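差出人: Yoon-hee Sung
宛先: 地方条例研究メーリングリスト
件名: Re: [chihou-jorei 739] シリッツ町の集会場所条例と差止請求
日付: 2025年11月2日

Sung です。Chin さんの投稿への返信と、訴状を読んだ範囲での補足です。

Rizal Chin さんの投稿:
> シリッツ(Silitz)町議会が3月に可決した「集会目的の建物使用に関する条例」について、
> プリラッハ(Prilach)教会が差止めを求めて提訴したとのことです。
> 条文上は宗教施設を名指ししておらず、面積と駐車台数の基準があるだけです。
> この場合、文面上中立な規制として緩やかな審査で終わるのではないでしょうか。
> また、町は「既存施設は対象外」と説明していますが、経過措置の条文が見当たりません。
> ご存じの方がいればお願いします。
> Chin

まず経過措置ですが、本則ではなく附則第2項にあります。施行日に現に使用されている建物は対象外とされています。ただし、用途の「変更」に増床を含むかどうかの定義がなく、原告は増床の許可申請を出した段階で新基準の適用を通知されています。したがって、町の説明は附則の文言とは矛盾しませんが、原告の事案には答えていません。

次に審査基準の点です。文面が中立であることは出発点にすぎず、訴状も文面の違憲は主位的な主張にしていません。中心は制定経緯と適用の不均衡です。具体的には次の二つが挙げられています。

(1) 町議会の議事録。Seppälä 議員の質疑で「あの人たちの集まり」という表現が複数回使われ、議長が訂正を求めていない。
(2) 適用例。同じ区域の会員制クラブには、基準面積を超えているにもかかわらず特例許可が出ている。
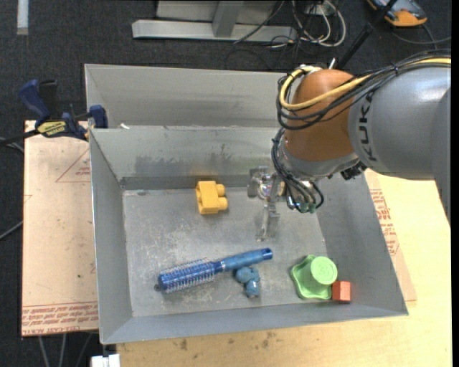 箱の中の物体とロボットアーム

(1)については、一議員の発言を議会全体の意図に帰することができるかという問題が残ります。Bellamy 弁護士(原告代理人)は、条例案の提出者が Seppälä 議員本人であること、修正なしで可決されたことを挙げてこの点を埋めようとしています。私見では、これだけでは弱く、住民からの意見書の扱いと併せて評価すべきです。町に提出された意見書は1,031通で、情報公開で開示されたのはそのうち約90通です。残りの不開示理由は「個人情報」とだけ記載されており、部分開示を検討した形跡がありません。

(2)の方が立証としては堅いと考えます。町は、クラブは利用時間が限られ交通への影響が小さいと反論していますが、交通量調査の報告書は許可の後に作成されています。許可時の判断根拠としては使えないはずです。

なお、チャ(Cha)町の類似条例との比較を求める意見が以前ありましたが、あちらは用途を問わず収容人数で規制しており、特例許可の規定もありません。先例として引くには構造が違いすぎます。

附則の写しと議事録の該当箇所は、Seul-gi Yoon さんが共有フォルダに入れてくださっています。議事録は仮綴じ版のため、頁番号が確定版とずれています。引用する場合は発言番号でお願いします。

答弁書の提出後、附則第2項の解釈について改めて投稿します。

Yoon-hee Sung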